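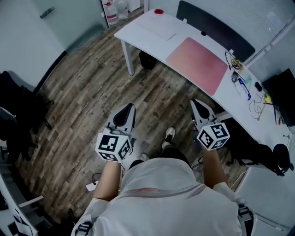

共用ワークルーム「Trutmont」、改装を終えて再開 曲線デスクと板張りの床に

オフィス家具と内装を手がけるFludaは2022年3月1日火曜日、改装のため休業していた共用ワークルーム「Trutmont」の営業を再開した。デスクを曲線形の「Birkett」に入れ替え、床をカーペットから木の板張りに変えた。延べ床面積は653平方メートルで、改装の前後で変わっていない。

Trutmontは駅前の商業ビルに入る有料の作業室で、会員のほか、当日受付の一般客も利用できる。1月の初めから全館を閉め、床の張り替え、壁の塗り直し、電源の移設、デスクの搬入を順に進めてきた。休業中の会費は徴収せず、会員期間も休業した日数分だけ延長する。延長の手続きは不要で、会員証の有効期限は受付の端末で確認できる。

直線のデスクを撤去

新しいデスクは白で、天板が長く弧を描く。以前の室内には四角いデスクが壁に沿って並び、椅子を引くと後ろの通路がふさがる場所があった。とくに窓側の列は、奥の席に着いた人が出入りするたびに手前の人が立ち上がる必要があり、受付に寄せられる苦情の中でも件数が多かったという。

Birkettでは、弧の内側に座る人と外側の通路を歩く人の動線が分かれる。肘を置く範囲が体の左右に回り込むため、書類や飲み物を手元から離して置いても、腕を伸ばせば届く。弧の深さは設置する場所に合わせて3種類あり、浅いものを窓際に、深いものを柱の周りに配置した。

同社によると、配置を決めるまでに図面を何度も引き直した。曲線のデスクは壁に付けると背後に隙間ができ、そこに物が落ちたり、ほこりがたまったりする。当初は隙間を板でふさぐ案も出たが、掃除のたびに外す手間がかかるとして見送り、壁から人が通れるだけの間隔を空けて置く方法に落ち着いた。その分、席数は改装前より減っている。

席の減少については、休業前に行った会員アンケートの結果を踏まえたとしている。回答は537件あり、改善してほしい点として挙がったのは「隣の人との間隔」「通路の狭さ」「机の上に物を広げにくいこと」などだった。席数を増やしてほしいという意見も寄せられたが、混雑する時間帯が平日の昼過ぎに偏っていたため、予約の仕組みを見直して対応することにした。

備品は白を基本に、マウスパッドはピンク

デスクに置く備品も見直した。キーボードは薄型の白いもの、マウスパッドは淡いピンクから濃いローズ色へと色が移る大判のものを採用した。マウスパッドは雑貨ブランドJusierの品で、デスクの中央に置いて使う。

マウスパッドの色は、社内でも意見が分かれた。白いデスクに白や灰色の敷物を重ねると境目が分かりにくく、カップを端に置いてしまう人がいる。試しに濃い色のものを並べたところ、今度は消しゴムのかすや細かなごみが目立った。候補を机に置いたまま社員が数日使い、最終的にピンクのグラデーションを選んだ。落ち着かないという声が利用者から多く届けば、別の色の貸し出しも検討するという。

マウスパッドは表面を水拭きできる。利用後の片付けは次のように案内している。

飲み物の容器と紙くずは、出入り口脇の分別箱へ入れる。
キーボードはデスクの奥に戻す。
マウスパッドは丸めたり折ったりせず、広げたまま置いておく。
飲み物をこぼしたときは、そのままにして受付に声をかける。
持ち込んだケーブルや充電器は、席を立つ前に床の上も確かめる。

ケーブルの置き忘れは改装前から多かった。忘れ物として受付で保管していた品のうち、最も多いのが充電用のケーブルで、傘とイヤホンがこれに続いた。休業前から預かっている品は、引き取りのないものも含めて今月末まで受付の棚に保管する。受け取る際は、色や長さ、付いていた札や目印などを伝えてほしいとしている。

床は茶、灰、黄褐色の混ざる板張り

床には木目のある長い板を張った。茶色、灰色、黄褐色の板が混ざり、色の並びに決まった順序はない。板を一色でそろえる案もあったが、傷んだ板だけを後から差し替えた場合に、そこだけ色が浮いてしまう。初めから色に幅を持たせておけば、部分的な補修がしやすいという判断だった。

これまでのカーペットは、席の移動が多い場所から毛足がつぶれ、椅子のキャスターが引っかかることがあった。飲み物の染みも残りやすく、閉館後の清掃に時間がかかっていた。板張りにしたことで、日々の清掃は乾いたモップと固く絞った布で済む。

一方で、足音や椅子を動かす音は以前より響く。同社は再開に先立って社員が席に着いた状態で音の具合を確かめ、椅子のキャスターを軟らかいものに交換した。壁の一部には吸音材も加えている。靴の履き替えは必要なく、運動靴でも革靴でもそのまま入室できるが、金具の付いた靴や先の細いヒールの場合は、受付で貸し出す室内履きの利用を呼びかけている。

床の電源口は、通路からデスクの下へ移した。以前は通路をまたいで延長コードを伸ばす利用者がおり、足を引っかけるおそれがあった。今後は延長コードの持ち込みを控えてもらい、足りない場合は受付で短いものを貸す。使い終わったコードは巻かずに返してよい。

壁と照明にも手を入れた。壁は前と同じ系統の色で塗り直し、照明は席ごとの明るさの差が小さくなるよう位置を変えた。窓側の席では午後に西日が入るため、ブラインドも新しくした。ブラインドの上げ下げは利用者が自由にできるが、隣の席に人がいるときはひと声かけるよう求めている。

一般利用は1日1000円

一般利用の料金は1日1000円で、時間による区分はなくした。これまでは短時間と終日で料金が分かれており、途中で切り替えたいという申し出が受付で重なると、列ができることがあった。一度支払えば、その日のうちは何度でも出入りできる。再入室の際は、受付で渡される札を見せる。

会員の料金に変更はない。会員は前日の夜までに席を予約でき、当日に空いている席は一般客にも開放する。予約した席に長時間来ない場合は、受付が本人に連絡したうえで、席を別の利用者に回すことがある。連絡が取れないときの扱いは、入り口の掲示と会員向けの案内に記している。

弧の深いデスクは1台を複数人で使うこともできる。向かい合わずに斜めに座れるため、資料を広げながらの打ち合わせに向くとして、同社は少人数の勉強会や作業会での利用も見込む。ただし、会話ができるのは入り口に近い区画に限る。奥の区画は静かに作業する場所とし、通話は廊下に設けた小部屋を使う。

デスクの上に私物を置いたまま帰ることはできない。改装前は、同じ席を続けて使う会員が書類や文具を残していく例があり、清掃の際に動かしてよいかどうかの確認に手間がかかっていた。荷物を置いて帰りたい人のために、受付の横に鍵付きの棚を増やした。利用は申し込み順で、空きが出るまで待つ場合がある。

旧デスクは希望者へ

撤去した四角いデスクのうち、状態のよいものはFludaの倉庫に保管している。天板の傷を直したうえで、近隣の学習教室や地域の集会所などへ譲る予定で、すでに数か所から問い合わせがあった。脚のがたつきが大きいものは部品ごとに分け、使える金具を修理用に残す。

個人への譲渡も受け付ける。引き取りは倉庫での手渡しに限り、配送と組み立ては行わない。天板は1人では持ち上げにくい重さのため、来場の際は2人以上で、荷台のある車を用意してほしいとしている。受け付け開始の時期は、Trutmontの入り口に掲示する。

椅子は一部を引き続き使う。座面の張り替えを済ませたものから順に戻しており、新旧の椅子がしばらく混在する。座り心地に差があるため、予約の画面では席ごとに椅子の種類を表示する。高さの調整方法も新旧で異なり、旧型は右側のレバー、新型は座面の下のつまみで操作する。

再開後しばらくの間は、受付に設置した用紙で利用者の感想を集める。デスクの高さ、通路の幅、照明、音の響き方などについて自由に書き込めるほか、気になった席の番号を記す欄も設けた。Fludaは集まった意見をもとに、デスクの間隔を調整する。Birkettは床に固定していないため、配置の変更は閉館後の作業で対応できるという。

駐輪場は従来どおりビルの裏手にある。正面の入り口は改装に伴う看板の交換が終わっておらず、作業中は横の通用口から入る。通用口には段差があるため、車いすやベビーカーの利用者は、呼び出しボタンで受付に知らせれば係員が正面側を開ける。看板の交換は、部材が届き次第行う。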